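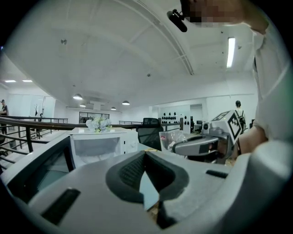

Pendants and a fluorescent tube in the same room — do I have to choose?

Asked by Merle Ruddock
2018-02-21

We've taken over a ground floor unit that used to be a showroom and we're turning it into a shared workroom, mostly benches with people doing small jobs by hand. The ceiling is white and has a long curved beam across it, and one side is lower than the rest. The last tenant left everything up: pendant lamps with dark shades, a fluorescent tube, and rectangular recessed lights under the low part. There are sprinkler heads all over as well.

The trouble is the light on the benches. Under the tube it's bright but a bit grey. Under the pendants you get a good pool of light directly below and not much beside it, so if you lean over your work you're in your own shadow. The far end is fine for having lunch and not much else.

I'd like to keep the pendants if I can. The landlord doesn't mind what we do as long as the ceiling itself isn't cut. I've had one quote, from Lorkov, for $3096 to take everything down and put in a grid of panels. That's more than we wanted to spend. Is there a cheaper way to get even light, and can I mix the two kinds without it looking odd?

Lev Hnatiuk

You can mix them. The odd look usually comes from the colour of the lamps more than the fittings. Read what's printed on the tube and on the pendant globes. If the tube says 4000K or higher and the globes say 2700K, one part of the room will look grey and the other yellow. Pick one colour for the whole room. I'd go 4000K for bench work.

Then sort out the shadows. A dark shade sends nearly all its light straight down, so a pendant over the middle of a bench ends up behind your head when you lean in. Two things help:

Move the bench so the lamp hangs over its far edge, in front of the person and a bit to one side. Costs nothing, try it first.

Put a small clamp lamp on each bench on the opposite side to the hand you work with. We bought 14 of the plain Deltus ones for our joinery room and only two have needed replacing.

The white ceiling is in your favour. If you add anything, add something that throws light upwards so it bounces back down. It's softer and fills in the gaps between the pendants.

Don't hang or fix anything close to the sprinkler heads, and don't paint them. Ask the landlord who does the fire inspections and check with them before you move any fitting. New wiring needs a licensed electrician, though you can change the globes yourself with the power off.

Wim Mulder

Just get rid of the pendants. We had them in our shop and all they did was collect dust.

Stijn Verbeke

Agree with Lev about the colour. I'd add that you should get a second quote before deciding. Ours went from 2715 down to a bit over half that once we said we only wanted the work end redone and would leave the lunch end alone. Ask them to price a second row of tubes on its own — the curved beam might get in the way, so have them come and look instead of quoting from a plan.

And wipe the shades out. It made a difference at our place.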